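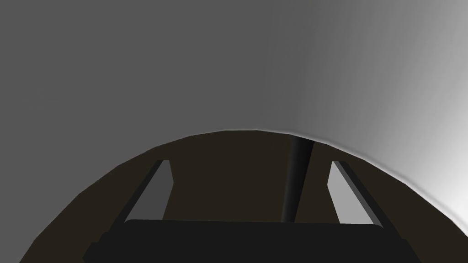
Figure 3. Rendered view: a smooth grey surface arching over a dark brown flat area.

4.2 Coloring task and materials

Each child received a booklet of 12 line drawings of animals, printed on plain white paper. Half of the drawings showed animals the children were likely to know, such as a duck, a cow and a rabbit. The other half showed less familiar ones, among them a tapir, a pangolin and an okapi. The outlines came from the Tresico set and were redrawn at one line weight, as the original set mixes thick and thin contours.

We tested 40 children in two preschools, Gromard and Liltance, in March. Children colored at their own tables in the morning session and could stop whenever they wanted. Crayons were shared between two children - the usual practice in both schools - and no instructions were given on which colors to use. Teachers were asked not to name the animals unless a child asked.

After each page the child was asked what the animal was called and where it might live. Answers were written down word for word and coded later by two raters. We treated a general word ("bird" for a heron) as partly correct.

Time on page was longer for the unfamiliar animals in both schools. Children also used more colors on these pages, and several gave the pangolin stripes or spots. For familiar animals most children kept to one or two colors, usually close to the real ones. Naming of the unfamiliar animals improved between the first and second booklet at Liltance but stayed flat at Gromard, where fewer children asked for the names.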